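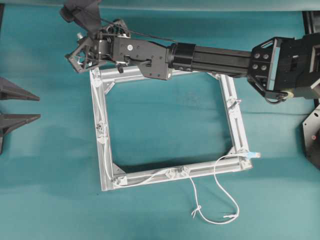 Guides > Heltura Panel Frame > Section 5: Putting the frame together and fitting the clips

By now you should have all your parts sorted and the protective film off the rails (if there is still a strip of film hiding down in one of the grooves, as there so often is, go back and pull it out before you carry on). This section takes you through joining the four rails, squaring everything up, and adding the plastic clips that will hold your panel. Set aside 30 minutes or so if it's your first one, and please don't feel you have to race through it. The second frame always goes faster.

What you'll need for this section

The four aluminum rails
The four triangular corner brackets, with their screws and slot nuts
The four side clips, with their screws and slot nuts
The hex key from the small parts bag
A tape measure
A large piece of cloth to work on, big enough that the frame can lie on it with room to spare

Note: If your rails came in the Sturum finish, the surface is a little softer than the plain silver and marks more easily. A folded blanket under your cloth is well worth the trouble.

Caution: The cut ends of the rails can be sharp, especially along the lips of the grooves. Pick the rails up by the middle, and keep small children away from the table until the corners are closed.

Joining the rails

1. Spread your cloth on a flat, solid table. A few wrinkles won't do any harm, but do sweep away crumbs, old screws and anything else that might lift a rail.

2. Lay the four rails out in the shape of the finished frame, with the grooves facing up and toward the middle. In the standard kit the side rails measure 300 mm. Check them with the tape now, while it's easy to swap one for another.

3. Slide two slot nuts into the inner groove of each rail for the corners, plus one more for the side clip. The one for the clip goes between the other two. I have built a good many of these frames and I still forget that middle nut now and then, and the only cure is to take a corner apart again, so please count them in before you go any further.

4. Starting at the upper-left corner, bring the two rails together and set a bracket into the inside of the corner. Line up the nuts beneath the holes, start both screws with your fingers, and turn them until they just hold. Leave them a little loose.

5. Work your way around the other three corners in the same manner. The frame will feel wobbly and perhaps a bit disappointing at this stage. Carry on, it firms up nicely.

Note: If a screw turns and turns without biting, the slot nut has probably tipped over in the groove. Back the screw out, nudge the nut flat with the short end of the hex key, and try again. 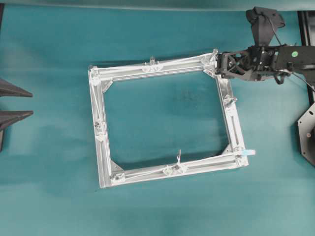
Squaring up

6. Measure from one corner to the one diagonally across from it, and then measure the other diagonal. The two numbers should match. If one is longer, press gently inward on the two corners at the ends of that longer line and measure again. It may take you two or three tries, and that is perfectly all right.

7. When you're happy with the diagonals, tighten one screw at each corner, going across the frame each time instead of straight around it. Measure again, and then tighten the remaining screws.

8. Press down lightly on each corner in turn. If the frame rocks, loosen the corner that lifts, let it settle onto the table, and tighten it again.

Caution: Firm is enough. The hex key is short on purpose, and you should never need to slip a piece of pipe over it for more leverage. A stripped nut is a nuisance to get out.

Fitting the side clips

The clips go one to a side. They are plastic and a good deal more delicate than the rails, so this is the place to slow down and put the kettle on if you need to.

9. Slide the middle nut to roughly the halfway point of its rail. It needn't be exact, as you'll be moving it again once your panel is in.

10. Hold the clip against the rail with its flat face sitting fully on the metal, then drive the screw in until the clip stops sliding by itself. You should still be able to push it along with your thumb.

11. Repeat for the other sides. If you bought the El Sherbiny panel, which is a touch narrower at one end, set the clip on the right-hand rail somewhat higher than its neighbor on the left. The drawing on page 29 gives the positions.

12. Stand the frame up and look at it from a few steps back, with something plain behind it if you can manage it. A bowed rail or a crooked clip that escapes you on the table is often quite easy to spot this way. 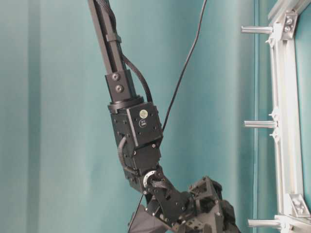 Metal frame, at right, with the curtain behind.

13. Lay the frame down again and correct anything you noticed. Go over the bracket screws one last time, but leave the clip screws as they are until Section 6.

If something isn't right

A bracket won't sit flush: Look for a burr on the end of the rail. A few light strokes with a fine file will take it off, and you can wipe the dust out of the groove with a dry cloth.

A clip has cracked: Please replace it, even if it still seems to grip. Midine sends out spare clips in bags of 5, and Heledd Morgan at the parts desk can match them to your kit if you give her the number printed on the box lid.

You have a nut left over: Check the middle of each rail first. If every clip has its nut, the extra is a spare and can go back in the small parts bag with the hex key, which you'll want again when you fit the panel.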